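The ferry to Clillitstead quit running at 8 p.m., and I got to the dock at two minutes after. Two minutes! I could still see the thing, lit up like a birthday cake, and I did what any grown woman would do and yelled at it.

So there I was with a suitcase, a dead phone and my aunt's accordion, which I'd promised to bring to the island by morning for the July dance. I don't play. I'd carried it on three buses and I hated it the way you hate a relative.

The only place open was a diner called Lullier, and the only other customer was an old man eating pie with his coat on. He looked at the case and said, "Is that a Drelow?"

I said I had no idea, it was heavy, did that help?

"Sounds like a Drelow," he said. 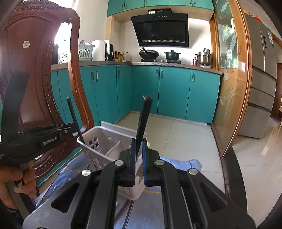 Well, I opened it up (what else was I going to do?) and sure enough, there was the name in curly silver letters, with a number under it, 1,218. He put his fork down. He told me he used to have 1,217, and he'd sold it when he was young to pay for a boat, and the boat sank. He told it all in one breath, like he was reading me the specials.

I asked if he wanted to play something. He said no. Then he said no again, and wiped his hands on his coat, and I helped him get the straps over his shoulders.

I'd love to tell you it was beautiful. It was pretty bad! He lost the tune about every other line and went back to look for it, and the waitress turned off the radio and stood there holding the coffee pot. He played for 20 minutes. I knew the last song, my aunt used to do it at Christmas with her shoes off, and I sang the parts I remembered and hummed the rest.

When he was finished he closed the case himself, both latches, and asked where I was headed. I told him. He said his nephew took the mail over at five in a boat called the Mamo and he could probably fit one more, if I didn't mind sitting on the sacks.

"Does this one float?" I said.

"So far," he said, and went back to his pie.

I slept in the booth with my feet up on the accordion. At a quarter to five the waitress shook my arm and handed me an egg sandwich in a napkin, and it was still dark out, and somebody down at the dock was whistling that same song, all of it, without stopping once.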